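4.2 Table-top chores

The two-arm station was run on the Pelldale task list, which covers folding, sorting, wiping and lid removal. We logged 1890 attempts, of which 639 were completed without a person stepping in. Wiping had the highest completion rate. Folding failed most often at the second grasp, when one gripper had to let go before the other had a firm hold. Figure 3 shows the arms over the bare work surface.
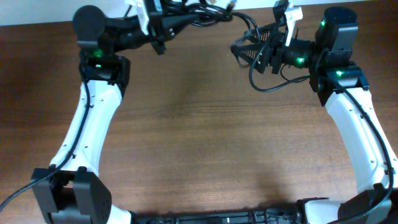
Figure 3. Two-arm station, grippers near each other over the far side of the table.

Bit-na Yoo objected, on reading a draft of this section, that completion alone flatters the machine, and that a towel folded in four minutes is a chore most households would take back. We accept the point and report time separately. A trial was stopped after 40 seconds without progress, and stopped trials are counted as failures. The Seol baseline used a longer limit, so its figures are not directly comparable with ours.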